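Home | Boards | Student Projects | Search | Log in

Two-arm build: cable slack and gripper zeroing
Posted by pliltgate_lab, January 2025

Our college team is entering the two-arm class at the Rultari student meet. Both arms are up on the base and reach forward at matching height. Two jobs remain before we start on the pick task.

1. Cable routing. The cables run outside the arms and hang in loops. At full wrist rotation we need the slack, but at rest the loops swing out to the side. I have set aside 600 mm of spare length per arm and would like to cut that down.

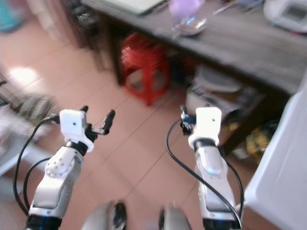
2. Gripper zeroing. Left is commanded open, right is commanded closed. Over 122 cycles the left came back to its zero every time. The right drifted on nine of them. Same firmware, same supply.

Replies

torque_and_tea: Swap the two gripper drivers and repeat the run. If the drift moves to the left you have your fault. I would not touch the cables until that is done.

Losamon: Disagree on the order. A cable that pulls on the wrist can load the gripper connector, and the right one crosses the front of the arm on its way down. Clip it at the elbow first, then test.

torque_and_tea: Connector load would give dropouts. He is reporting drift.

Losamon: It gave us drift last August. The encoder ground was intermittent and the count slipped.

iglesias_bench: Check the rules before clipping anything. Rultari scrutineering wants cables removable without tools, so hook-and-loop only — no zip ties.

pliltgate_lab: Drivers swapped, cables left alone. 73 cycles so far and the drift has stayed on the right. Clipping at the elbow next.

Comments (2)

m6_washer: Log the supply voltage as well while you are at it.

quietgear: Following, we have the same fault on one arm.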